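Speaker notes: Small props, big rooms
Talk for the Fotwood theater makers' day, October, afternoon slot
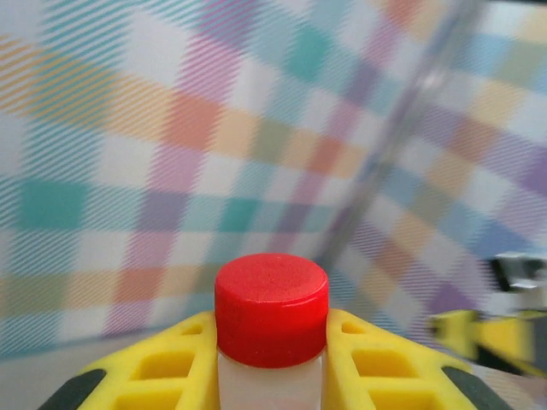
Start with the room. Fotwood seats 400, and from the back row an actor's hand is about the size of a fingernail. Ask who has worked in a house that size and wait for the hands. Then the main point of the talk: audiences follow objects more closely than most directors plan for, and a lot of plays turn on one object that half the house can't make out. Color does most of the work. A bright red cap on a small white bottle, like the one on the slide, gives people something to find. Take the red away and the bottle is a pale smudge in a pale hand. Pause before moving on.

Clovow, first version

Give the plot in two sentences. A woman comes home to sell her mother's house and finds a letter in the kitchen. She carries it for the whole second act and never opens it.

In the first staging the letter was cream paper and she wore a cream cardigan. We played it in the studio at Jarkix, 182 seats on three sides, and it was fine. People talked about the letter in the bar afterward.

Then we moved to a proscenium house with 941 seats. Same cast, same blocking. The laugh in the second act went away and so did the silence after it. It took us 3 performances to work out that people upstairs did not know she was holding anything.

What we changed

The cardigan went dark green. The letter stayed the same size. I had wanted a bigger envelope and the designer refused, and she was right, a big envelope looked like a tax bill.

We also gave the letter a clear entrance. She used to pick it up while crossing to the stove. Now she stops, picks it up, and then crosses. It adds two seconds. The silence came back that night.

Play the sound clip here if the house system is working. If not, skip it and say the pause runs long enough that the actor was nervous about it.

Van der Linden

This is the puppet piece, so explain that there is no spoken text. Forty minutes, two performers, a table. Everything the audience knows comes from what gets picked up and what gets put down.

The rule in rehearsal was that one object moves at a time. If the cup is moving, the spoon waits. It felt slow to us for the first week. Then we put people in to watch and they told us the story back with very few mistakes.

The mistake they did make was the key. Everybody thought it was a knife. We painted it, which didn't help, and finally hung it on a loop of string. After that it was a key.

Practical notes for the room

Sit in the worst seat during tech, not the director's table. Do it with the real lighting state, on a scene you know well.

Ask someone who hasn't read the script to write down every object they notice in one act. Compare that with the props list.

Don't fix everything. Some things on stage are there for the actor, and the audience can miss them.

Questions

Someone usually asks about live video. My answer: I've used it once, I liked it, and people stopped looking at the actors whenever the screen was on. Leave time for disagreement on this.

Handouts are on the table by the door. Finish by 4:30, the next group needs the stage for their setup.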